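Do You Need a Bag for Every Hobby?

March 19, 2026

I got another email from Grikitz this week telling me my gear deserves a better home. My gear is a pair of shoes and a water bottle. The home they had in mind costs $89.

I started climbing last April, and I've been suspicious of the shopping side of it ever since. Every store has a "starter kit" page. The one at Trudancombe lists 31 items, and I have used seven of them. Add up the whole list and you get $206 before you've paid for a single visit to the gym.

What bothers me most is the word "system." Parisi sells a packing system. As far as I can tell it's a big bag with smaller bags inside. Maybe it changes your life. The reviews all sound like they were written by the same cheerful person, so I can't say.

I'm not against bags. A plain red fabric one with a long strap does the job for me. 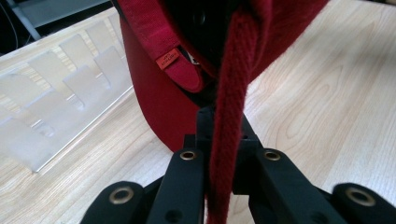 What I'd skip

Anything with a subscription. Risason wants a monthly fee to send me "seasonal storage ideas," and I still don't know what a seasonal storage idea is. I wrote to ask. They sent me a coupon.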